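Plutden Open Day

By the Grandard Reference Desk
Last revised in August

The Plutden Open Day is a yearly public demonstration of robotic parts handling held at the Plutden works in Bermúdez. It is arranged by Grandard, the company that runs the site, and is open to schools, suppliers and residents of the town without charge. The event takes place on a Friday and centers on a two-armed robot that picks molded plastic parts from yellow shelving and packs them for delivery. In its most recent edition the open day received 799 visitors, against a site limit of 1,000.

Background

Plutden was built as a warehouse for household fittings and was taken over by Grandard when the former tenant moved to larger premises. The first open days were guided walks through the storage hall, with no machinery in operation. Robotic handling was added to the program after Grandard began trials of its Gresine control software, which plans the movement of both arms and decides how firmly each part should be held. Public interest in the trials led the company to move the demonstration to the middle of the day and to shorten the walking tour.

The demonstration

Each session lasts 60 minutes and is repeated 4 times. A guide opens with a short talk on safety and on the layout of the work area, after which the robot is started. Parts are kept on open shelves at two levels, with larger moldings above and small components below, and are packed into a plastic bin.
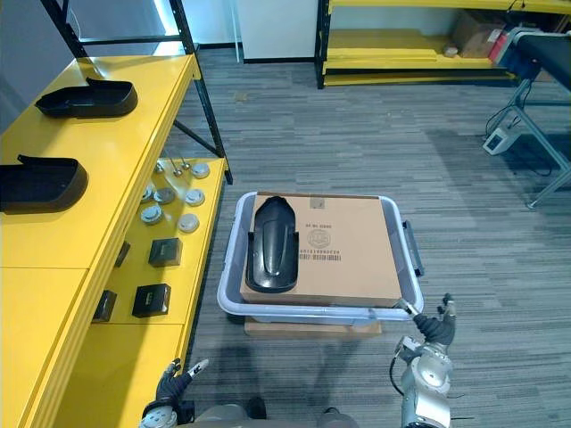
Visitors are asked to remain seated during this stage. The guide explains which decisions are made by the software and which have been set beforehand by the staff, such as the order in which the shelves are visited. Questions are taken between picks. The session is not timed as a contest, and Grandard does not publish speed figures for it.

Handling of molded parts

The black moldings are regarded as the most demanding items in the program. They are long and glossy, with raised rims, and they offer few flat areas on which fingers can close. The usual approach is to take hold of the part near its edge and lift it clear of the shelf before turning it. A grip placed too far along the rim allows the part to swing — a fault that guides are encouraged to discuss openly when it occurs.

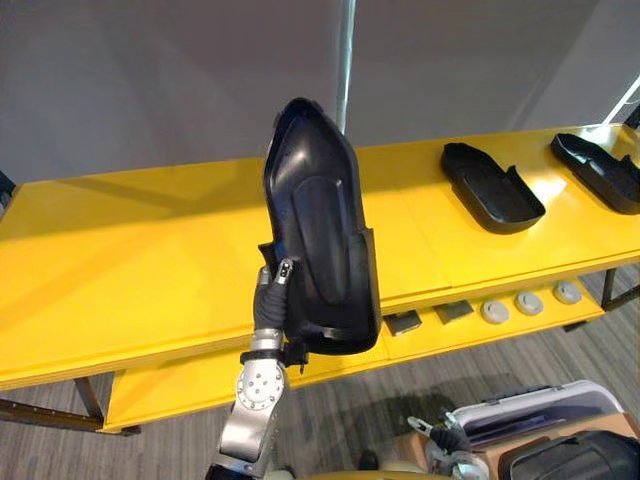
A black molded part held at its lower edge by the gripper.

Smaller items, among them round discs and square components, are used in a separate exercise for school groups. Pupils propose an order of picking, and the staff enter it into Gresine while the class looks on. The exercise was introduced at the request of teachers in Bermúdez, who had found the earlier program too long for younger children.

Equipment

The robot's hands have several fingers with soft tips, joined to metal arms. Gresine receives views from the head of the robot and from the wrists. The wrist views matter most in the last moments before contact, when the hand itself may hide the part from the head. 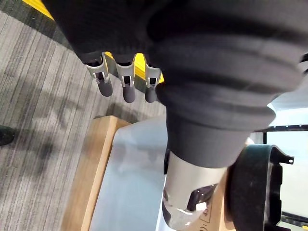
Checks are carried out before the doors open and again at noon. Staff inspect the fingertips for wear, test the stop button and run each arm through its full reach without a part. Worn tips are replaced on the spot, and the change is entered in a log kept at the entrance to the hall. Visitors may read the log on request.

Reception

The open day has been well received in the town, although its length and seating have drawn complaints. Grandard answered the first of these by cutting the opening talk, and additional benches were placed along the rear of the hall. Teachers have asked for printed notes on the picking exercise, and these are now sent to schools in advance. A longer evening session was considered but has not been adopted.

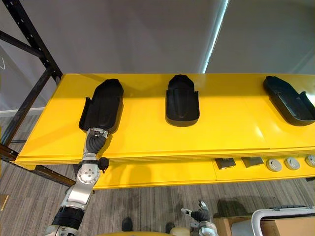 The benches helped, wrote a visitor signing as Gresine Watcher, but the talk could still be shorter and the robot should be started sooner. The same comment asked that the stop button be shown to children at close range.

Reader comments

bermudez_local: The article should say that parking is at the north gate. We went to the south one and had to walk all the way back.

T.: Is the noon check open to the public? I would have liked to see a fingertip changed.

packing_line: We took the last session and there was plenty of time for questions. The school notes are useful for adults as well.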